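Ticket: gripper width jumps on clear objects, fingertip tracker loses left jaw
Project: Gridau (hand-held demo pipeline)
Component: perception / width estimation
Status: resolved, follow-up open

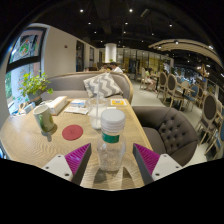

Summary

Gripper width comes out wrong in some episodes when there is something transparent between the jaws. The width trace runs along nicely, then drops to nearly closed for a few samples, then springs back. The policy trained on these traces learns to twitch, and you can see it in replay on the arm. I've spent a good few evenings on this one and it has been a lovely bug to chase, so the log below is longer than it needs to be.

Versions

Gridau main branch, May build. Width estimator is the colour-blob version (magenta pads), not the older marker one. Camera pose comes from the Prastia tracker, unmodified. Replay tool is Parthorpe with default settings.

How to reproduce

1. Take any session with clear bottles or glasses in it. The café set is the best for this.
2. Run the width estimator with debug output turned on.
3. Plot left pad position, right pad position and width on the same axis.
4. Look for samples where the width falls and recovers within a blink. The left pad is nearly always the one that moves.

Expected: both pads tracked through the whole grasp, width smooth.
Actual: left pad position jumps inwards, towards the object, and the width follows it.

Log

First entry. My first guess was timing. Prastia and the width estimator run as separate processes and I've been bitten by clock drift between them before. Shifted the width trace by 2 samples each way and compared. No change in the spikes at all, they just moved along with everything else. Timing ruled out. Put the offset back to zero.

Second entry. Tried a median filter on the width. It hides the short spikes and leaves the long ones, and it also rounds off the real closing motion, so the gripper in replay shuts late. Reverted. Please don't put this back in as a quick fix, it makes the plots look great and the grasps worse.

Third entry. Now we're getting somewhere! Dumped the colour mask for a bad stretch and there are three magenta blobs in it, two pads and a small extra one sitting inside the gap. It's a reflection of the pad in the side of the clear plastic. The estimator takes the largest blob on each half of the image, which is fine until the real pad is partly hidden or blown out by window light. Then the reflection wins for a sample or two and the left jaw appears to leap across to the object.

Fourth entry. Checked the whole export to see how common it is. 1,482 episodes in the set, and the spikes turn up in 12 of them. That sounds like very little, but they're all grasps on clear things, which is exactly the part of the set where we have the least to spare. It also explains why the policy is so calm with mugs and so jumpy with bottles.

Fifth entry. Tried tightening the saturation threshold so the weaker reflection drops out. It works in even light. Near a big window it loses part of the real pad as well, so I'd be swapping one fault for another. Left the threshold where it was.

Sixth entry. Went for geometry. The fingers are bolted to a slide, so each pad can only ever travel along one line in the camera image, and we already have that line from calibration. I now throw away any blob whose centre sits too far off the line before picking the largest. Most of the reflections vanish straight away. The few that remain happen to fall on the line, and for those I added a speed check: if a pad would have to move faster than a hand can squeeze the trigger, the sample is marked missing and filled from its neighbours.

Seventh entry. Reran all the episodes overnight. No spikes left in the ones I'd listed, and the closing motion keeps its sharp corner, which the median filter had been eating. I'm really pleased with this. The speed check hardly fires, so nearly all the work is being done by the line test.

Eighth entry. Retrained with the new traces, same seed, same number of steps, and ran 50 bottle grasps on the arm. The twitch is gone. There are still failures, mostly the arm coming in too high on short bottles, but that's a planning matter and has its own ticket. Watching the jaws close in one clean movement after all those evenings was a treat.

Fix

Merged to Gridau main. Two new settings in the width config:

pad_line_tolerance: how far a blob may sit from the calibrated line. The default suits our current jaws.
pad_max_speed: the limit for the speed check. Set to zero to switch it off.

You must have a jaw calibration newer than the pad change. With an old one the line is in the wrong place and the estimator will reject the real pads too. It now stops with a clear message if more than half the samples in an episode come out missing, so you won't train on rubbish by accident.

To apply to old sessions

Run the width step again with the overwrite flag. There's no need to rerun Prastia, the poses aren't touched. Parthorpe keeps its own copy of the width trace, so clear its cache or you'll be looking at the old plot and wondering why nothing has changed (I lost most of an hour to this).

Still open

The Olivares branch has its own copy of the blob picker and doesn't have the fix. It should call the shared one. I've started on that and it's mostly deleting code, always a good sign.

Shiny metal could well do the same thing as clear plastic. I haven't found a case yet, but if you have a session with tins or cutlery in it, please run it with debug on and attach the mask dump to this ticket. I'd love to see one.

Also wanted: a small test with a saved three-blob mask, so this can't creep back in. The dump from the third entry would do, once it's cropped.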